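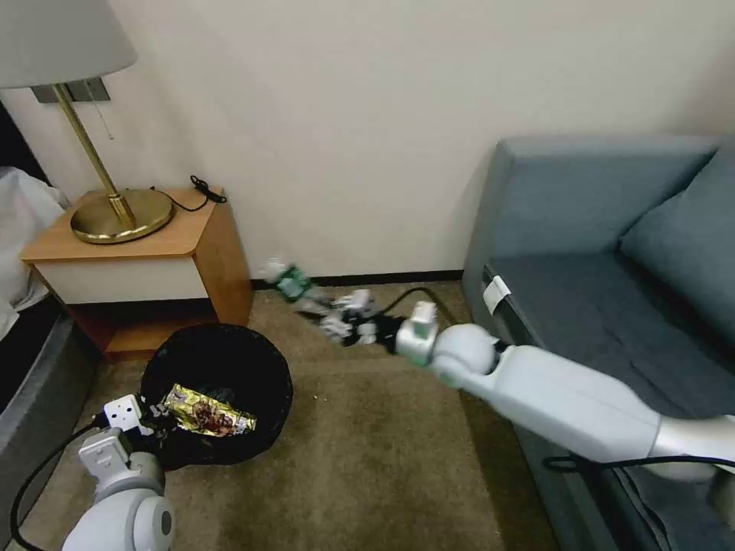
Guest Room Trash and Tidying: Your Questions

Welcome to the housekeeping FAQ for the Prustance guest suites! We love a fresh, clear bedroom, and these are the things people ask us most.

Where should the wastebasket go?
Near the nightstand, every time! It's easy to reach from the bed, and people on the sofa only have to lean a little.

What do I pick up first?
Bottles. They're the bulkiest thing on the carpet, and once they're gone the rest goes so fast. Wrappers next, then paper cups and takeout bags.

Do I have to flatten bags and cups?
Please do! A brown paper bag takes up a surprising amount of space when it's puffed up, and a quick squash means fewer trips down the hall.

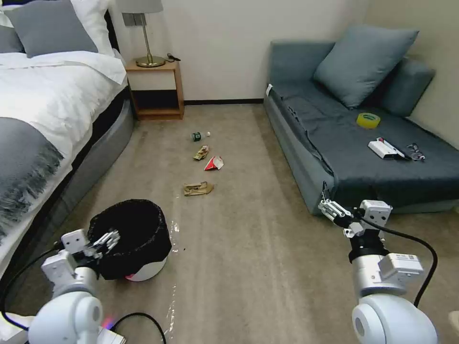

Should I make the bed before or after the floor?
Either works, but we're big fans of bed first. Smooth the duvet, set the pillows at the head, lay the throw across the lower part (fringe hanging over the side looks great) and then do the carpet.

Can bottles go in the bedroom bin?
Yes, just for the stay. At checkout, carry them to the blue recycling tub by the Plorelport entrance. Caps can stay on.

How do I keep the liner from slipping?
Fold a good wide cuff over the rim and press out the air before you drop anything in. Spare liners are in the hall closet, 10 to a roll.

When is trash collected?
Leave your tied bag outside the door by 9 a.m. Suites 134 and 408 are on the early round, so the night before is better for you!

Something spilled on the carpet. Help?
Blot with a dry towel, don't rub, and call the desk on extension 68.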